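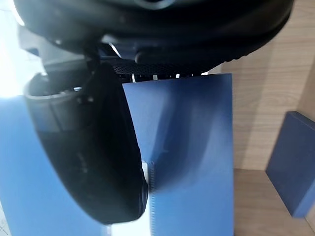
Wrist view at a wooden shelf: gripper finger beside the comb-bound spine of a blue folder.

Home | About | Test Protocol | Results | Contact

Category: Who We Are

About Jelau

Jelau is an independent test group for manipulation hardware. We take robot arms, grippers and the software that drives them, and run them against ordinary chores from homes, offices and small shops. Then we publish the rates. We do not build arms and we do not sell them.

The group was set up to answer one question for buyers: can a machine do this chore yet, unattended, at a speed worth paying for? For most chores in our catalog the answer is still no. For a few it is yes, with conditions, and the conditions take up most of each report.

What we test

The catalog holds 18 chores. They include clearing a table, loading a parts bin, folding towels, sorting hardware by size, wiping a counter and shelving documents. Each chore is written as a start state, an end state and a time limit. A run that needs a human hand at any point is scored as a failure, including runs where the hand only nudged something.

Shelving is a good example of how a chore looks simple on paper. A bound folder is thin, tall and slick. Its cover flexes under side load, and the spine is stiffer than the open edge, so the grip point matters. Folders that stand close together leave little room for a finger to enter. With comb bindings, a fingertip can catch on the teeth and pull the spine out of line. A wrist camera helps with the approach, but the gripper body takes up a good part of the view, and glare from a window can wash out one side of it. Our protocol leaves the blinds open for this reason. Offices have windows.

How we score

Every chore is run in two rooms with different lighting and furniture. We report completion rate, median time, number of retries and damage. Damage covers the object, the furniture and the robot. Bent corners count. A vendor may tune its system before the first run and may not touch it afterward.

We class results in three grades:

Ready: runs unattended through a full shift.
Supervised: works, but a person has to be within reach.
Not ready: everything else.

At present 2 chores are graded Ready, 7 are Supervised and 9 are Not ready. Both Ready chores are shop-floor tasks with fixtures and known parts. No household chore has been graded Ready. The usual causes are soft objects, objects that touch each other, and objects put back in a slightly different place by whoever used them last.

Where we work

The household rooms are at our Puston site. Shop-floor testing is done at Orlow, in a leased bay with standard benches and racking. The scoring software, Hordiienko, was written in house and runs at both sites. It logs joint states, gripper force and all camera streams on one clock, so a slip can be traced to the moment contact was lost.

Working with us

Vendors may submit a system at any time. The test fee is fixed per chore and is charged whatever the grade. Results are published whether or not the vendor agrees with them; a vendor response of up to one page is printed with the report. Buyers can request a chore that is not in the catalog, and new chores are added each December.

Recent reports
Shelving bound documents: grip point and spine damage
Towel folding, second round
Bin loading with mixed fasteners
Why we count retries
Changes to the damage scale

Back to top | Previous | Next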